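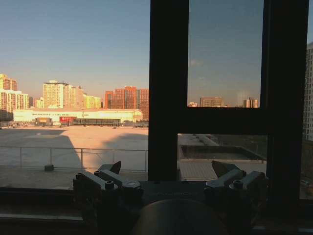 New reading group on the right to family life, starting in March

We're so pleased to be able to tell you about this one! After a good deal of to-ing and fro-ing over rooms and reading lists, the family migration reading group is going ahead, and it will run for 8 sessions at the Prisach Centre, upstairs in the seminar room with the comfortable chairs.

The group grew out of a talk Naveed Jadoon gave to our members last autumn on sponsorship rules, and on what they ask of couples and parents who happen to live on different sides of a border. He spoke for 51 minutes without notes and the questions went on a good deal longer (the bar had closed by the time we got down there). Several of you wrote in afterwards asking for something to read, and then for someone to read it with.

So, the plan. Each session takes one problem and two texts, usually a court judgment and a piece of scholarship that disagrees with it or comes at it sideways. We begin with the basic question of who counts as family in the first place: why spouses and young children are nearly always in, why adult children and grandparents so often aren't, and what happens to households that were never organised along those lines. From there we go on to income requirements, to language tests taken before arrival, and to the awkward business of proving that a marriage is genuine to an official who has never met either of you.

Faisal Virk is leading the two sessions on children, and I can't recommend them enough. His paper on the best interests principle went through 139 tribunal decisions from the Tandedis project archive and looked at how the judges used the phrase. In some it does real work in the reasoning. In a great many others it turns up in a single paragraph near the end, after everything has been decided. He has promised to bring extracts, with the names removed, so that we can read a handful together and argue over them.

You don't need to be a lawyer. At the autumn talk we had teachers, two interpreters, a midwife and a whole row of students from the Verschueren course, and the discussion was much the better for it. Judgments can be heavy going if you've never met one before, so Naveed is writing a short guide to finding your way around them: where the facts are, which bits to read twice and which you can skim with a clear conscience.

Sessions start at 6.30 in the evening and finish by 8. The texts will be sent out a fortnight ahead, all of them free to read, and we can post printed copies to anyone who'd prefer paper. There is no charge for the group, thanks to a small grant from the Clatareck Fund, which is also paying for 4 travel bursaries for people coming from further away. To ask for one, just write a line or two with your name and where you'd be travelling from.

Do come to as many sessions as you can manage, although it's fine to drop in for a single topic. Reply to this newsletter to put your name down, and tell us if there's a case or an article you've been longing to talk about. The last session has been left open for exactly that, and we already have one very strong bid for a whole evening on fiancé visas!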